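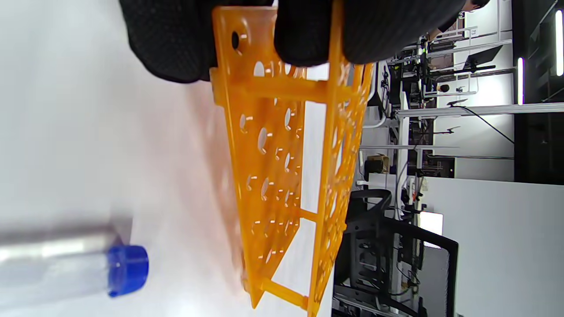
4.2 Handling of racks and loose tubes

Figure 3. Orange plastic test tube rack held at its upper end by a gloved hand, with a conical tube lying on the table beside it.

It is often claimed that a rack with open, perforated plates makes a bench tidier, as the contents can be checked from the side. We doubt that our records support this. Farah and Visser, who ran the Mbwambo survey, logged 800 clear-ups and scored each bench for tubes left outside a rack. Open racks did slightly better than solid blocks, but the open racks were also the newer ones, and they were mostly in rooms where the staff had just been trained. The survey did not separate the two effects.

The rack in Figure 3 has round holes of different sizes, which is sold as a convenience. Whether it is one depends on what goes in. A narrow tube set in a wide hole leans, and several of the people we spoke to said they would sooner lay it flat on the table until later. A tube put down on its side, like the one at lower left in the figure, would have counted as a stray under the Mbwambo scoring even if it was picked up a moment afterward. That seems to us a weak measure of disorder.

Knit gloves raise a further question. Akyol reports that they slow the placing of small tubes, yet his 60 trials used 9 people, all of them new to the work. We would not carry his result over to trained staff without repeating it.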